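Thread zur Textgeschichte der »Clultau«-Gedichte von Anselmo Inga. Es geht um die Frage, welche Fassung man zitiert, wenn man »Clultau« zitiert. Die Sekundärliteratur ist da uneinheitlich. 1/16

Ausgangslage: Der Zyklus liegt in drei Drucken vor. A ist das Heft bei Skotik, B die erweiterte Ausgabe bei Van Dijk, C die Leseausgabe, die nach Ingas Tod erschien. Dazu kommt ein Typoskript (T) mit handschriftlichen Korrekturen. 2/16

Zum Umfang: A hat 1.259 Verse, wenn man die beiden Motti nicht mitzählt. B streicht 17 davon und fügt etwa 100 neue hinzu. C folgt im Wesentlichen B, übernimmt aber an mehreren Stellen stillschweigend den Wortlaut von A. 3/16

»Stillschweigend« ist wörtlich gemeint. Das Nachwort von C nennt B als alleinige Druckvorlage. Ein Variantenverzeichnis fehlt, die Eingriffe muss man sich selbst zusammensuchen. 4/16

Beispiel, Eröffnungsgedicht, Vers 4. A: »der Fluss geht unter sich fort«. B: »der Fluss geht unter uns fort«. C druckt wieder »sich«. Das verschiebt die Sprecherposition für den ganzen ersten Teil. 5/16

Angus Rutherford baut seine Lesart des abwesenden Wir genau auf diesem Vers auf und zitiert nach C. In B ist das Wir an der Stelle aber vorhanden. Die These fällt damit nicht, sie gilt dann aber für A und müsste dort neu begründet werden. 6/16
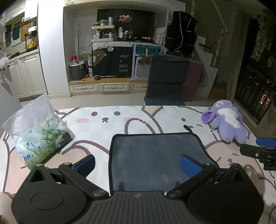 T hat an derselben Stelle »sich«, mit Bleistift gestrichen, darüber »uns«, am Rand ein Fragezeichen. Ob das Fragezeichen von Inga stammt oder von seinem Lektor Frans Van Beek, ist offen. Der Duktus gibt bei einem einzelnen Zeichen wenig her. 7/16

Für Van Beek spricht, dass er in den Korrekturen zum zweiten Teil ebenfalls Fragezeichen am rechten Rand setzt. Für Inga spricht der weiche Bleistift. Van Beek korrigierte sonst mit Tinte - jedenfalls in allem, was ich bisher im Original gesehen habe. 8/16

Zweiter Problemfall: die Strophengrenzen im Langgedicht »Fokero«. In A fällt eine Leerzeile mit dem Seitenumbruch zusammen und ist im Satz nicht erkennbar. B setzt nach A neu und zieht die beiden Strophen zusammen. 9/16

Dennis Bickerstaff hat die zusammengezogene Strophe als »metrische Stauung« beschrieben und daraus eine Zäsur im Spätwerk abgeleitet. Nach T stehen dort zwei Strophen mit deutlichem Abstand. Die Stauung ist vermutlich ein Satzfehler. 10/16

Einwand, der regelmäßig kommt: Inga hat die Fahnen von B gelesen und den Zusammenzug nicht beanstandet. Passive Autorisation also. Dagegen: Auf denselben Fahnen blieben auch zwei eindeutige Druckfehler stehen, »Nebl« und »wier«. Die will niemand als autorisiert verteidigen. 11/16

Tineke Van den Broek schlägt vor, A und B als selbständige Fassungen zu behandeln und parallel zu drucken. Editorisch ist das sauber. Für die Lehre ist es unhandlich, der Zyklus verdoppelt sich, und die meisten Gedichte unterscheiden sich nur in der Interpunktion. 12/16

Apropos Interpunktion: A verwendet am Versende fast durchgehend keine Kommata, B ergänzt sie. In T fehlen sie ebenfalls. Ich halte die Kommata in B für eine Verlagsnormierung, kann das aber ohne die Korrespondenz mit Van Dijk nicht belegen. 13/16

Der Briefwechsel ist im Nachlass verzeichnet, aber noch nicht freigegeben. Meine Anfrage läuft seit April. Bis dahin bleibt die Kommafrage eine Vermutung und wird im Aufsatz auch so bezeichnet. 14/16

Praktische Empfehlung für Zitate: Fassung immer mit Sigle angeben, also »Clultau A, V. 4«. Verszählung nach A, neue Verse in B mit Kleinbuchstaben (112a, 112b usw.). C nur dort heranziehen, wo es um die Rezeption geht - die meisten Rezensionen beruhen auf dieser Ausgabe. 15/16

Die Kollation des ersten Teils ist fertig, der zweite bis einschließlich »Fokero«. Wer Exemplare von A mit Besitzereinträgen oder Korrekturen von fremder Hand kennt, bitte melden. Besonders interessiert mich, ob es vom Skotik-Heft einen zweiten Druckzustand gibt. 16/16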